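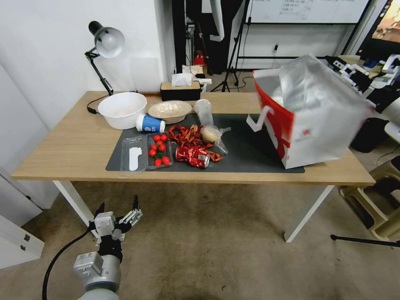

## Ticket: arm stops short when clearing the table

**Opened:** October 2022
**Project:** Kemari (the table-clearing arm)
**Where:** the shared workshop at Cisternas, carpeted end
**Status:** closed, with one bit left over for a new ticket

### What's going wrong

Hello all, and sorry in advance for the length, I do like to put everything down while I still remember it. The Kemari arm has started giving up halfway through a clear. It reaches up to the table nicely enough, goes for the first item, and then somewhere on the way to the second it stops dead with the hand open and the Wallent controller logs this:

```
reach: wrist position mismatch, holding
code 836
```

It doesn't drop out completely. The fingers still answer if I nudge them from the laptop, and the lights on the controller stay as they should. It simply won't move the arm again until I clear the code by hand. I had it happen on nearly every run last night, and I'd very much like to show this thing working before the next open evening!

The table is laid the way we've been doing it for the clear-up runs: grey mat down, the tomatoes in their clamshell, the bread roll in its bag, the blue and white paper cup on its side, the clear cup standing up, the crushed can in among the red and gold wrappers, and the big foil-lined bag tipped over on the right. White basin at the back near the lamp. If you're trying to repeat the fault, please lay it much the same, as I did wonder early on whether the clutter had something to do with it.

### First round of checks

- Restarted the controller and the laptop. Same code on the second reach.
- Went over every bolt on the arm with the hex keys from the Irkeo kit. One at the base took a quarter turn, the rest were snug. No change.
- Swapped the power supply for the spare on the shelf. No change, and I've put the original back so please don't go hunting for it.
- Ran the arm with nothing to pick up, just waving through the air from point to point. It went through the whole list happily, twice over, which rather cheered me up.

That last one made me think the fault was in the seeing part and that the wrappers were confusing it. They're shiny and tangled and it has always been a bit hopeless with them. So I spent a good long while taking things off the table one at a time and running it again. I got all the way down to the bread roll by itself, and it still stopped. So the wrappers are innocent, at least of this.

### Second round

I ought to have looked at the numbers sooner. The controller keeps a short record before each stop, and when I finally printed a few of them they all had the same shape to them:

```
wrist target 300
wrist reported 300
wrist reported 300
wrist reported (none)
wrist reported (none)
holding, code 836
```

So the wrist gets where it's told to go, and then the reading goes missing altogether. The message says "mismatch", which sent me off looking for a slipping joint, and I do think we should reword it. A missing reading and a wrong reading are very different afternoons.

I then did what I should have done at the start and held the cable while the arm moved (slow speed, thumb on the stop button, please do the same). When the arm lifts and turns towards the far side, the slack behind it gets used up and the plug at the back gets a proper tug. My waving-about test never turned that far, so of course it passed.

### The fix

1. Power off at the wall and let the arm rest on its support.
2. Unplug the wrist lead at the back of the arm. Mine came out with hardly any pull, and the little clip on the plug had snapped.
3. Fit a new plug. There are 2 left in the drawer marked Wallent, so somebody might like to add them to the next order.
4. Leave a generous loop of cable behind the arm and hold it with a soft strap, low down. I tried a zip tie first and it pinched.
5. Turn the arm by hand to the far side and back, watching the loop. It should open and close without ever going tight.
6. Power on, clear code 836, and do one slow run before letting it go at normal speed.

I did 3 full runs afterwards with the table laid as usual and had no stops in any of them. It squashed the paper cup on one and missed a tomato on another, but those are old friends and have nothing to do with this ticket.

### Left over

The wording of the message still needs changing. I've had a look at the file and it seems to be a single line, but I don't want to touch the controller code when I'm tired, so I'll open a separate ticket for it. If anybody fancies picking it up before I do, I'd suggest "no wrist reading, check cable" for the missing case and leaving the old words for a real mismatch.

Could whoever uses the arm next please give the strap a quick look before switching on? I've only used the hook-and-loop sort and it may creep. I've left the rest of the roll beside the controller.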